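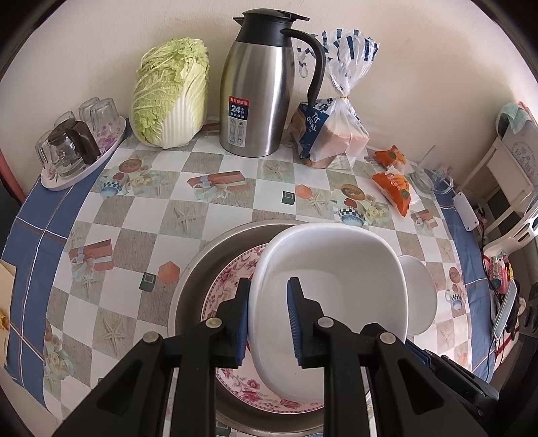
Wavico is a grasp planning library for two-finger grippers, written in C++ with a Python layer on top, and best known for the way it deals with rims and edges. Most planners of its kind look for the middle of an object and close the fingers around it, and that works nicely for a carton or a can, but a wide dish is a different story. A square bowl resting on a flowered plate inside a steel basin leaves very little room around its sides, and the sensible hold is the one a person might choose, with the two fingers pinching the raised rim along the near edge. Wavico calls this a rim grasp, and it treats the rim as a long, thin object in its own right.

The library began as a side project of Da-eun Tak and Fidelina Sánchez, who had grown tired of tuning an older planner called Bevar by hand. Their first version kept Bevar's file format, and traces of it remain in the settings (the odd spelling "fingr_gap" is one, and it has outlived several attempts to remove it).

Planning runs in two passes. The first traces edges in the depth data and proposes up to 36 holds for each object — fewer if the edge is short. The second checks each hold against everything nearby, including whatever the object is stacked on or in, and ranks what is left by finger clearance. Glossy surfaces can leave holes in the depth data, and a filter added by Si-woo Kang fills small gaps along a rim before the second pass begins.

The bundled test set, Moon, holds 354 tabletop arrangements, of which 131 involve stacked dishes. Clear glass is still handled poorly, and the manual suggests supplying a hand-drawn outline for it.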